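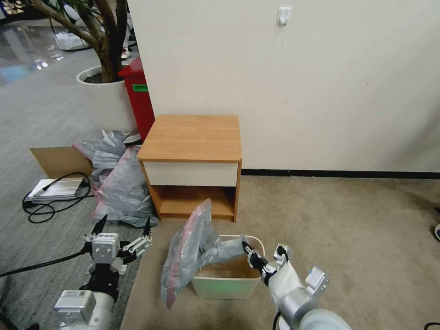

Der Entwurf hatte vier Abschnitte, und Soledad Lorente war für den dritten zuständig. Er hieß »Einlegen von Beuteln in Abfallbehälter durch zweiarmige Systeme« und umfasste zu Beginn eine halbe Seite. Abschnitt 1 regelte den Geltungsbereich, Abschnitt 2 die Begriffe. Abschnitt 4 war leer und trug den Vermerk »folgt«.

Lorente hatte vorher Prüfvorschriften für Aufzugtüren geschrieben. Janmont hatte sie eingestellt, nachdem der Kunde in Siltholm die erste Fassung mit der Bemerkung zurückgegeben hatte, sie sei verständlich, aber nicht prüfbar. Das Wort »ordentlich« kam darin elfmal vor.

Sie strich es in allen elf Fällen. An die Stelle von »Der Beutel ist ordentlich einzulegen« setzte sie:

3.1 Der Beutel wird an der Öffnung gegriffen.
3.2 Die Öffnung wird über den Behälter geführt, bevor Folie in den Behälter gedrückt wird.
3.3 Der Rand des Beutels wird über den Rand des Behälters umgeschlagen.
3.4 Ein Arm, der nicht greift, hält Abstand zur Folie.

Satz 3.4 brachte ihr den ersten Einspruch ein. Die Entwickler des Steuerprogramms Skernel wollten wissen, welcher Abstand gemeint sei. Lorente antwortete, das müsse man messen, und beantragte Einsicht in die Aufzeichnungen.

Es lagen 1.772 Durchläufe vor. Sie bat um die 291, die als fehlgeschlagen markiert waren, und sah sie in der Reihenfolge ihrer Nummern an. Der häufigste Fehler war unspektakulär: Die Folie haftete am freien Greifer, wurde beim Zurückfahren mitgezogen, und der Rand rutschte auf einer Seite vom Behälter. Das System meldete trotzdem Vollzug. Es prüfte, ob die Bewegung ausgeführt worden war. Den Beutel prüfte es nicht.

Sie ergänzte:

3.5 Vollzug wird gemeldet, wenn der Zustand des Behälters festgestellt ist. Die Beendigung einer Bewegung gilt nicht als Feststellung.

Der Einspruch dazu kam nach weniger als einer Stunde. Er war länger als der Abschnitt.

Die Besprechung

Trịnh, das Prüfbüro des Kunden, hatte für die Besprechung den Raum im Erdgeschoss reserviert. Der Aufbau stand dort an der Wand: der Nachttisch mit dem offenen Fach, davor der Eimer, links der Haufen mit den grauen Beuteln. Lorente stellte sich auf den gestreiften Teppich und blieb dort. Nach Abschnitt 1 lag die Grenze des Arbeitsbereichs an der Naht zum beigen Teppich. Die Naht verlief schräg, was in Abschnitt 1 nicht stand. Sie notierte es.

»Wenn wir jedes Mal den Zustand feststellen«, sagte der Leiter der Skernel-Gruppe, »verlieren wir 30 Sekunden pro Behälter.«

»Wie viele Behälter hat das Haus in Siltholm?«

»645.«

»Und wer geht heute herum und sieht nach?«

Er blätterte. Zuständig war die Frühschicht der Hausreinigung. Der Kontrollgang stand in keinem Dokument des Projekts und folglich in keiner Kostenrechnung. Die Vertreterin von Trịnh schrieb etwas auf und unterstrich es.

Man ließ das System einen Beutel einlegen. Der rechte Arm zog die Folie über die Öffnung, der linke wartete mit gespreizten Fingern. Beim Umschlagen kam er dazu. Danach fuhren beide Arme in die Endlage, und auf dem Bildschirm erschien das Wort für Vollzug.

»Sitzt«, sagte der Leiter.

»Woher wissen Sie das?«, fragte Lorente.

»Ich sehe es.«

»Dann möchte ich, dass im Protokoll steht, womit festgestellt wurde. Mit Ihnen.«

So wurde es protokolliert.

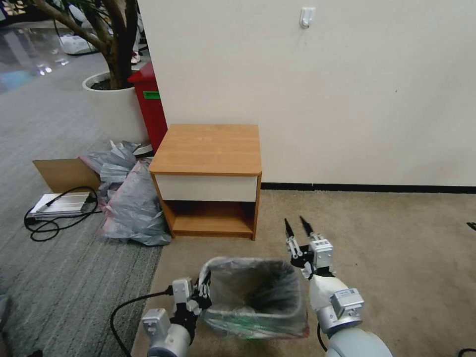 Fassung vom 27. September 2024

Abschnitt 3 umfasste nun zwei Seiten. Satz 3.4 nannte keinen Abstand mehr. Er verlangte, dass der freie Greifer vor dem Zurückfahren geöffnet und senkrecht von der Folie gelöst wird, und er verlangte eine Pause, deren Länge der Hersteller anzugeben und zu begründen hatte. Die Skernel-Gruppe hatte den Wortlaut selbst vorgeschlagen. Lorente änderte darin ein Komma.

Satz 3.5 blieb stehen. Dazu kamen:

3.6 Kann der Zustand nicht festgestellt werden, meldet das System »ungeprüft«. Diese Meldung ist kein Fehler und darf in Auswertungen nicht als Fehler gezählt werden.
3.7 Leitungen, die zu einem Arm führen, sind so zu verlegen, dass sie in keiner Armstellung die Beutelablage berühren.
3.8 Vorratsbeutel liegen außerhalb der Bahn des Armes, der sie nicht greift.

Gegen 3.6 hatte der Vertrieb von Janmont Bedenken. Das Wort »ungeprüft« wirke auf Kunden beunruhigend, man bitte um eine freundlichere Bezeichnung. Lorente bat um Vorschläge. Es gingen drei ein, darunter »voraussichtlich erledigt«. Sie legte die Liste zu den Akten und trug in die Spalte »Behandlung« ein: zur Kenntnis genommen.

In der ersten Woche nach der Umstellung meldete das Haus in Siltholm so viele ungeprüfte Behälter, dass die Frühschicht ihren Gang beibehielt. Er bekam jetzt eine Nummer, ein Formblatt und eine Zeile in der Kostenrechnung. Die Vertreterin von Trịnh schickte eine Kopie des Formblatts. Im Feld für Bemerkungen hatte jemand von der Schicht mit Kugelschreiber eingetragen: Eimer Flur Nord, Beutel ordentlich.

Lorente las es zweimal. Dann öffnete sie Abschnitt 4, löschte den Vermerk »folgt« und schrieb als Überschrift: »Prüfung durch Personen«. Unter 4.1 begann sie mit der Definition des Wortes.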